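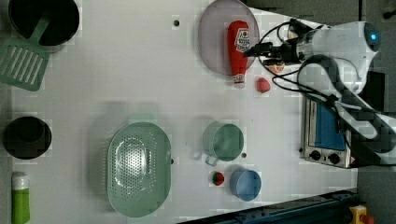
One of our kitchen tables, with ketchup on the plate and the toaster oven within reach of the arm.

About Hullness

2 min read

Hullness records examples for robots that learn by being shown. A person steers an arm through a small job, such as moving a mug or putting a strawberry on a plate, and we save the arm's movements along with the video. Our customers use the recordings to train their own systems.

We started in Stalley with one arm and a box of secondhand dishes. Today we have 14 stations and record roughly 2,000 examples a week. Each one is watched by a second person before it goes out. Failed tries are kept too – they are labeled and stored separately.

Between runs the operator moves the items around, so the same job rarely starts the same way twice. Our largest set to date, Kollo, covers 64 kitchen tasks.

We give tours on Friday afternoons. Please write ahead.

Contact | © Hullness | Back to top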